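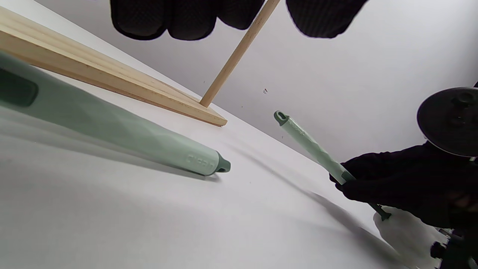 Re: Rarkgate hand-held gripper kit, worth it?

Sep 11, 2023
To: Hakell list

Quick one, between runs. We've had the kit since August. Setup fine, manual is thin. Gloves on, green-handled tools and a dowel on a white table, that sort of task. Pale handles on white are hard on the tracking, so check that before you buy. Spare finger pads are 10 a set, go fast. Support answerd same day.

Bramanthorpe wrote:
> Rocha quoted us 4,000 for the full kit, 841 for the
> gripper alone. Anyone using it? Is the service plan
> worth another 400?

Skip the plan. Gripper alone if you alredy have a mount.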